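Handheld gripper pair: marker cube loosens, tracking drifts

Forum: Rigs and Fixtures > Maintenance

rllorente
25/01/2022
Two handheld grippers, Jernel bracket, one marker cube on each. The left one has started to drift against the right. Cube pose looks fine at rest, then shifts a little once the finger closes under load. I recalibrated after every 48 takes as per the Moya sheet. The offset comes back within 4 takes. Cube screws are tight.

rahel_r
Which screws? There are the ones through the cube and the ones holding the gray bracket to the finger mount. The second set backs out first on ours. Post the rig as worn and the view from the gripper camera.

rllorente
Both below. Overhead first, then the gripper camera.

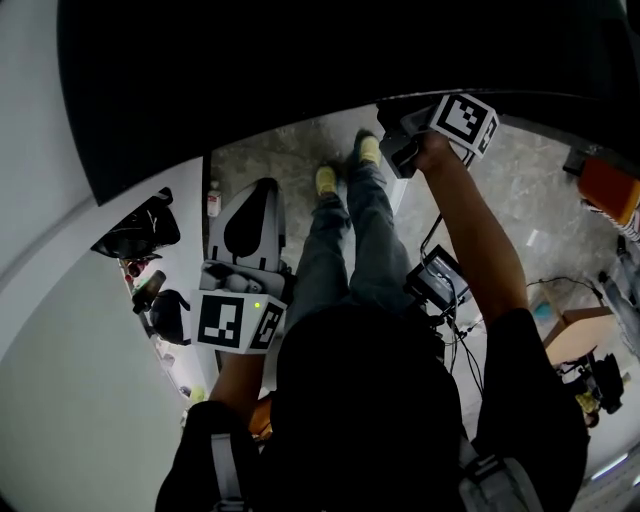
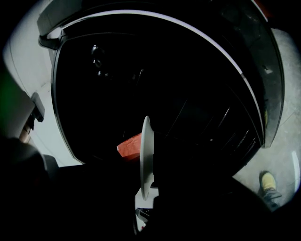 The finger mount in the second one is the part I have had off twice. Bracket screws took a quarter turn when I checked them today.

Bundgaard
A quarter turn is enough to explain it. Pull them, clean the threads, medium threadlocker, let it cure overnight before you calibrate. Do not recalibrate on a loose bracket, you just save the error into the file.

rahel_r
Disagree on medium. The inserts are brass in plastic and you will spin one out the next time you change a finger. Low strength, and a witness mark across the head with a paint pen. Check the mark at the start of a shift.

Bundgaard
Low strength let go on the Oltgate rig in September. Medium has held since, no spun inserts.

rahel_r
Oltgate has the metal bracket. Different part.

F. Tokgöz
Before either: check cable drag. If the lead to the recorder is short it pulls on the body at full reach and you get the same symptom. Strain relief on the strap, leave a loop, then run the close test again with the arm out and with the arm in. If the offset only shows with the arm out, leave the bracket alone.

rllorente
Ran it. Offset shows in both positions, smaller with the arm in. So cable and bracket, probably. Going with low strength and the paint mark. Log from frame 1344 onward goes up once it has cured.

Bundgaard
Keep the old calibration file. You will want it to compare.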